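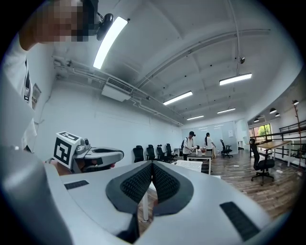
What color should you paint an exposed ceiling if the room doesn't get much daylight?

Flat white, the same white on the beams and the pipes as on the ceiling itself. It bounces the most light back down and you only have to buy one kind of paint.

OK so, 2020-03-04, writing this fast with a sandwich in one hand. I said last time I'd do the ceiling post and then I didn't do the ceiling post. Three emails asking for the ceiling post. Fine. Ceiling post.

Background for anyone new. We've got the long room at the Cidberg building in Jullton, upstairs, shared. Worktables, shelves, a sink that drips when it feels like it. When we got it the ceiling was the color of weak tea. Beams the same, conduit the same but shinier. You'd go up there in the middle of the day and feel like it was time to go home.

White ceiling now. Beams and conduits still showing, no tiles, no drop ceiling, and the lights going off down the room in a line toward the far wall. I like a line of lights. Makes the place feel longer than it is and I keep looking up at it like an idiot.

Prep first. I hate prep. Vacuumed the tops of the beams with the long brush thing, then wiped everything with sugar soap, then wiped it again because the rag was still coming away brown. Do not skip the tops of the pipes. You can't see the tops of the pipes from the floor but the dust up there WILL come down into your paint tray and then you have gritty paint and a bad mood. Ask me.

Masking took longer than painting. Every light had to be bagged. Power off at the panel, obviously, and a work lamp on the floor off an extension from the hallway, so we were painting a white ceiling by one lamp pointing up at our chins. Missed patches everywhere. Found them all the next morning.

Paint came from Stanciu, the place by the bridge, not the big one. They talked me out of the satin I wanted. Satin on a ceiling with tubes hanging under it and you get a glare stripe along every bump, and we have a lot of bumps. Flat it is. Two coats on the ceiling, the beams got an extra on the undersides where the old tea color kept ghosting thru. Should have used a stain blocker. Had a can of stain blocker. It was in the car.

Total for paint, rollers, tape, plastic and one new extension pole (old one snapped, not discussing it) was $461. More than I told everybody it would be. Receipts are in the drawer under the kettle if anyone wants to shout at me.

Rolling between the beams. Short roller for the flat parts, and a brush for the edges, and a mini roller for the conduits, which sounds fussy but a brush on round pipe just drips back down your sleeve. Work away from where you parked the ladder. Sounds obvious, wasn't obvious to me at nine at night.

Wear a hat. Wear the glasses. I had a white eyebrow at my niece's recital.

The lights. This is the part people keep emailing about so here goes.

We kept fluorescent. I know. I know LED is better and cheaper to run and everyone's cousin has a coupon. But the fixtures were there, they work, and tubes are what we had boxes of. Swapped the tired ones and cleaned the rest, and the difference from cleaning alone was kind of insulting. Years of dust on them. Look straight up at the near one now and it's painfully bright, so don't do that.

What I would change is the spacing. They run down the room fine but the tables aren't under the lights, the tables are where the tables have always been, so if you're sitting at the sink end your own head is shading your work. Wing-yan Shek wants to move the tables. I want to move the lights. Moving tables is free so you can guess where that's heading. We did try it for an afternoon with two of them turned sideways and it was better to see by and worse to walk past, I've got a bruise on my hip the shape of a table corner.

She also wants a Trakport rail over the back tables so we can slide spots along it. I priced it, then closed the tab. Maybe June.

Color of the tubes, somebody asked. Cool white. A bit dentist. Under the old ceiling it went a greenish yellow and I blamed the tubes for ages, bought warm ones, put warm ones in, looked worse, took them out. It was the ceiling. The warm ones are still in their box on the shelf if anyone local wants them, come and get them, please.

Other questions quickly:

Noise. Bare ceiling is louder than a drop ceiling, yes. Painting it did nothing either way. We've got rugs on the list.

Heat. Goes straight up and stays there. Wear a sweater.

Spraying instead of rolling? Would've been quicker I guess, but you have to cover every single thing in the room and there's a lot of things in the room. Also the people downstairs share our air somehow, we can smell their soup.

Touch-ups. Write the paint name on a bit of tape and stick it inside a cupboard door. Mine says "ceiling white stanciu flat" and then a smudge where the number was. Great work me.

Next post is the shelves. The brackets came in the wrong size so I've sent them back, and I'm waiting on the new ones. Gotta run, meter's up.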